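Tindlow Bench Cell Setup Guide
Section 4: Shared work area and soft goods
Revision of Oct 9, 2022

4.1 Scope

This section covers operation in which both arms of the Tindlow cell work on one soft item, such as a bag, garment or pouch. Rigid items are covered in Section 5. Complete the mounting checks in Section 3 before you continue.

The shared zone is the part of the tabletop that both grippers can reach. Only one arm may enter it at a time unless paired mode is on.

4.2 Preparing the zone

1. Press STOP on the Cistley controller. Wait until the status line reads HELD.
2. Check that both mounting plates sit flat on the front rail. Tighten the plate screws if either plate moves by hand.
3. Place the item near the middle of the tabletop.
4. Lay straps, cords and drawstrings flat. Do not leave a loop standing open under a gripper.
5. Follow each hose by hand from the base to the gripper. It must bend freely at the elbow through the full range of the arm.
6. Select PAIRED on the controller and set the speed limit to 60 percent.
7. Step back from the front rail and press RUN.

NOTE: The speed limit returns to 70 percent each time paired mode is turned off. Set it again before the next paired run.

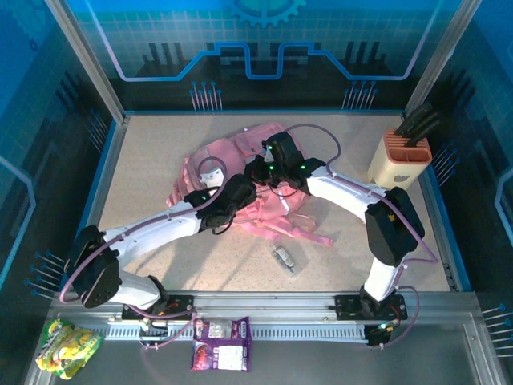

Figure 4-2. Both grippers over a backpack in the shared zone.

Gripper tips may come close together in paired mode. The controller holds the minimum tip gap stored in the Yen profile for the item class. Do not lower this value to reach a buckle or small pocket. Turn the item instead, then restart from step 3.

CAUTION: Hose slack is not included in the collision model. A hose that loops over the item can catch on a strap or on the other gripper. If a hose touches the other arm, press STOP and clip it again at the forearm.

CAUTION: Never reach between the arms while the status line reads RUN or PAUSED. In PAUSED the motors remain powered.

4.3 Other items on the tabletop

Items that are not part of the task may stay on the tabletop if they are entered in the Comine layout file as fixed objects. The following rules apply:

- Measure clearance from the elbow as well as the gripper. The elbow swings outward when the arm folds.
- Enter the full height of a holder together with anything that projects from it.
- Remove loose packets and wrappers from the path of the arms before pressing RUN.
- Keep the strip between the mounting plates clear when the plates are to be moved.

4.4 After a stop

1. Confirm that the status line reads HELD.
2. Support the item with one hand and open the grippers from the controller, one arm at a time.
3. Back each arm out along its entry path at jog speed 2.
4. Check the hoses and connectors for damage.
5. Record the stop in the cell log with the item class and the arm that moved last.

If the same stop occurs twice with one item class, do not run that class again until its profile has been reviewed. See Section 7 for the review form.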